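Workplace inspection checklist - automated sorting benches
Site: Skiswood, Pretholm building, ground floor
Date of inspection: 2024-03-05
Inspected by: Mieke Dekker
Present for the shift: Sombat Paisan, Tainá Fontes
Copy to: Arlindo Barbosa

Marks used: OK, Action, Not checked. Comments are from the inspector unless a name is given.

1. Access and floor

1.1 Walkway behind the benches clear. OK
1.2 Chairs can be pushed fully under or moved away. Action
Comment: People used to sit at these benches all day. They now stand up and walk between benches, and the chairs get left wherever they stop. Two chairs to go back to the store. Sombat wants one kept for the end of shift paperwork, agreed.
1.3 Lighting good enough to read labels. OK

2. Stopping the arm

2.1 Stop button within reach of the person at the bench. OK
2.2 Stop button tested with the arm moving. OK
Comment: Tested at all 3 benches. Bench 2 button is stiff and needs a proper push. Passed, but look at it again next time.
2.3 Everyone on the shift can say who may restart the arm. Action
Comment: Sombat and Tainá gave different answers. The Akell instructions say the trained operator, our own sheet says the shift lead. One of them has to change. Arlindo to decide and put the answer on the wall.
2.4 Hands kept out of the work area while the arm is powered. Action
Comment from Tainá: When a piece is dropped it is quicker to reach in than to stop the arm, and we are still measured on the old hourly figure.
Reply: Noted. The hourly figure was set for hand sorting, with a target of 1000 pieces a shift, and should not be used for this work. Raised in January as well.
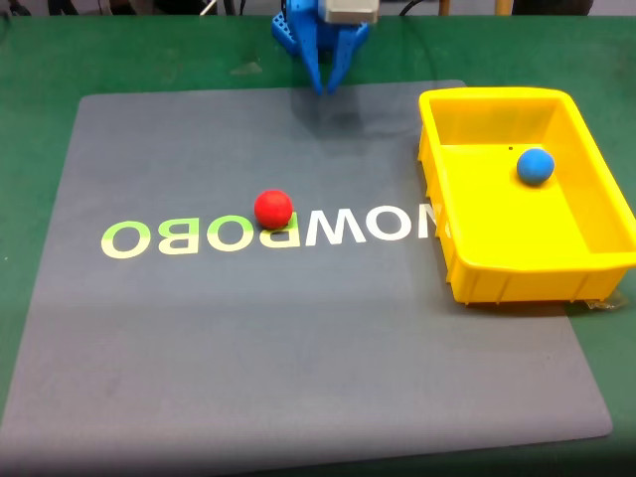 3. Bench surface, mats and trays

The operator's job at these benches is now mostly setting out and checking, so the condition of the surface matters more than it did when the same person did the picking. Mats should lie flat and trays should go back to the same place each time. A tray that sits half on the mat and half on the green top, as the yellow one does, is not level with itself and should be moved to one side or the other. The bit of crumpled clear plastic or tape at its foot is to be cleared away. Scuffs on the mat are wear only and need no action. Tainá asked if the tray position could be marked on the bench, and I agree with her.

3.1 Mat flat, no curled corners. OK
3.2 Tray fully supported. Action
3.3 Bench top free of scraps. Action
3.4 Loose pieces picked up from the floor at changeover. OK

4. Cables

4.1 Cables free of cuts and crushed places. OK
4.2 Cables clear of the arm through its full movement. Not checked
Comment: Needs the arm run slowly with Anselmo Cordeiro from Bezerra there. He is next on site in 2 weeks.

5. The people doing the work

5.1 Training record signed. OK
Comment: All 6 operators signed. Two said the training covered starting and stopping but very little about what to do when the arm keeps missing a piece. Add this.
5.2 Breaks taken as planned. Action
Comment: The old breaks came when a box was full. The arm does not need a break so the operators have been going without, or taking it in turns and leaving one person to watch all three benches. Fixed break times to be put back on the rota.
5.3 Aches and strain. OK
Comment from Sombat: My wrists are much better than last year. My eyes are worse - watching is more tiring than picking was.
Reply: Swap between watching and restocking every hour. Try this and report back.
5.4 Operators know who to tell about a fault. OK

Actions 2.3 and 2.4 are with Arlindo. 3.2 and 3.3 are with the shift. 1.2 and 5.2 are with me. Item 4.2 stays open until Anselmo's visit.

Signed: M. Dekker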